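Chapter 7
Packaging and the Small Food Business

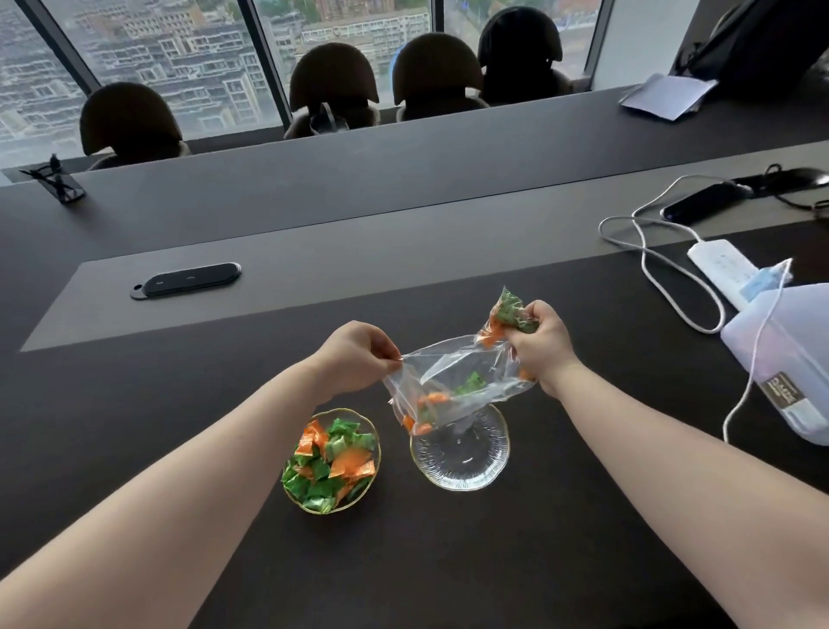 Most food sold in stores reaches the customer inside something. The package may be a glass jar, a paper sack, a steel can, or a thin sheet of plastic. For a small company, choosing that package is one of the first large decisions it makes, and it is often made too early, before the owners know how far the product will travel or how long it will sit on a shelf.

This chapter looks at packaging as a business cost. Chapter 6 dealt with ingredients and labor, which change from batch to batch. Packaging behaves differently. Printed film and boxes are usually bought in large lots, paid for in advance, and stored until needed. Money spent on them cannot be used for anything else in the meantime, and a change in the recipe or the label can leave a company with stock it is not able to use.

We will follow two companies through the chapter. Malulia makes hard candy and sells it by mail and at fairs. Brovus bakes crackers for grocery stores in its own region. Both began with fewer than ten workers, and both changed their packaging during the period we study. Malulia moved from boxes to bags and cut its shipping weight. Brovus went the other way, after too many of its crackers arrived broken.

Primary and Secondary Packaging

Primary packaging touches the food. The wrapper around a single piece of candy is primary packaging, and so is the liner in a box of crackers. Secondary packaging holds a number of wrapped units together for sale. A third layer, called transport packaging, includes the cartons and pallets used to move goods between buildings.

The layers are priced separately, but they should be planned together. A stronger carton may allow a thinner box. When Brovus tested a heavier carton, it counted 107 damaged boxes in a trial shipment, compared with 227 in a shipment of the same size using the old one. The carton cost more, and the company still had to decide whether the savings would cover the difference. Section 7.2 works through that decision, starting with the cost per unit sold.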